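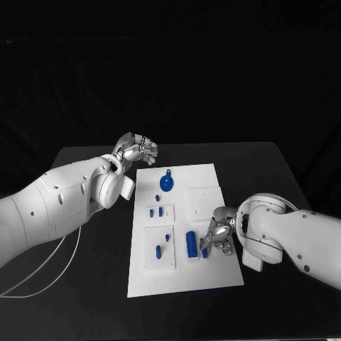 Why is black cloth so dark?

Light from the sun looks white, but it is a mix of colors. When light lands on something, some of it bounces off and some of it soaks in. The part that bounces off and reaches your eyes is the color you see.

A red apple bounces back mostly red light. White paper bounces back nearly all the colors together. Black cloth soaks up most of the light, so very little gets to your eyes.

What happens to the light that soaks in? It turns into heat. This is why a black T-shirt feels warmer than a white one on a sunny day in June.

Cloth has another trick. It is made of threads with tiny gaps between them. Light goes into a gap, hits one thread, then another, and loses a little each time. Velvet has short, standing threads, so it can look even darker than plain cotton.

Try it yourself

You need 2 ice cubes of the same size, a sheet of black paper and a sheet of white paper.

Put both sheets in bright sunshine. Set one ice cube on each. Check them every 3 minutes. Which one melts first?

Word to know

Absorb: to soak something up.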